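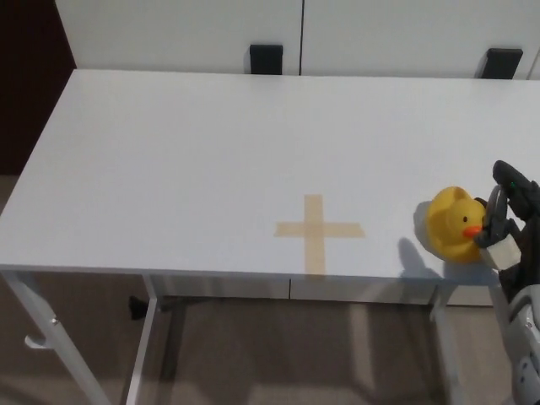
Eduard Hubáček wrote to ask whether the night train to Garari is worth the bother when the bus is quicker and cheaper. Yes, Eduard! A hundred times yes, and his letter is what finally pushed me into putting all these answers on one page. I've been getting the same questions about the Garari line ever since I first wrote about it, and I love answering them, so keep them coming.

Last updated January 2018

Where does the train go?

It starts at Vurkar, down on the coast, and climbs inland overnight to Garari, with one proper stop at Nogueira and a very short one at Pretar. The whole line is 181 kilometres long, which doesn't sound like much for a night's travel until you see the gradients. The highest point is the pass above Pretar at 2,510 metres, and the train takes its time getting there. You feel every bend. I find it the best sleep in the world, though my sister disagrees.

Is it really slower than the bus?

Much slower. The bus goes through the road tunnel and misses the pass completely. If you only want to get to Garari, take the bus. If you want to wake up above the clouds with a glass of hot tea in your hand, you know what to do.

How do I buy a ticket?

At the station in Vurkar, from the left-hand window (the right-hand one is for local trains and they will send you back to the end of the queue). There is no online booking. You can buy from two weeks ahead, and in summer I would. Out of season I've turned up an hour before and had no trouble. Take your passport or identity card, as they copy your name on to the ticket by hand. Check the spelling! Mine has been wrong more than once and the guard only laughed, but still.

Seat or berth?

Berth, if your budget stretches. The sleeping cars have four bunks to a compartment, and a lower bunk gives you the window. The upper ones are warmer and you get a deep shelf over the corridor for your bag. Seats are perfectly all right and very sociable, but the lights stay on all night.

How many people does it carry?

There are 80 berths in total when both sleeping cars are running. In the quiet months they often take one off, so the choice shrinks.

Which side should I sit on?

Going up, the right. You get the river as far as Nogueira and then the whole valley opening out below you after Pretar. Coming down, the left. The first light reaches the pass on the upward trip, so if you can only do it one way, go up.

Is there any food on board?

Tea and biscuits from the guard, and that's your lot. At Nogueira the train waits 25 minutes while they add the second engine, and this is one of my favourite parts of the entire journey. Women sell hot cheese pies and roast chestnuts on the platform, and half the train gets out in slippers to buy them. Carry small coins. The pies with the folded edge have spinach in, the round ones are plain cheese, and both are wonderful.

Can I get off at Pretar?

You can, but tell the guard when you board, or the train may only slow down. There's one guest house, open from late spring until the first snow, and a footpath down to the lake that takes a morning. The next train is the following night. I stayed once and ended up wishing I had booked three nights, it's that lovely.

How cold does it get?

Outside, bitterly. Inside, the heating has two settings as far as I can tell, off and tropical. Wear layers you can peel off lying down. Blankets are handed out in the sleeping cars but not in the seated ones, so bring a big scarf or a light sleeping bag if you're sitting up.

Does it run all year?

It does, apart from a break for track work in March. The dates go up on a sheet of paper at Vurkar station and change from year to year, so do ask. After heavy snow the train sometimes stops short at Nogueira and they put everyone on a bus for the rest. You don't get any money back for this.

Is it suitable for children?

Mine adored it. Little ones share a bunk with a parent, and older children get the upper bunks and think they have won a prize. The toilets are basic and there's nowhere to warm a bottle except by asking the guard very nicely. Every guard I've met has said yes.

Can I take a bicycle?

Yes, in the luggage van, for a small charge paid on the platform. Take your lights and bottles off first. The ride back down from Garari by the old road is glorious, and I'll write it up separately as soon as I've found my notes.

What is there to do in Garari when I arrive?

The train gets in early, before most things are open, so walk straight down the hill to the market hall, where the bakers start before dawn. Then the baths, which open at eight and will put your back right after a night in the seats. The old quarter is behind the baths and it's small enough to get happily lost in. Leave your bag at the station; the left luggage room shuts for lunch, from noon until two.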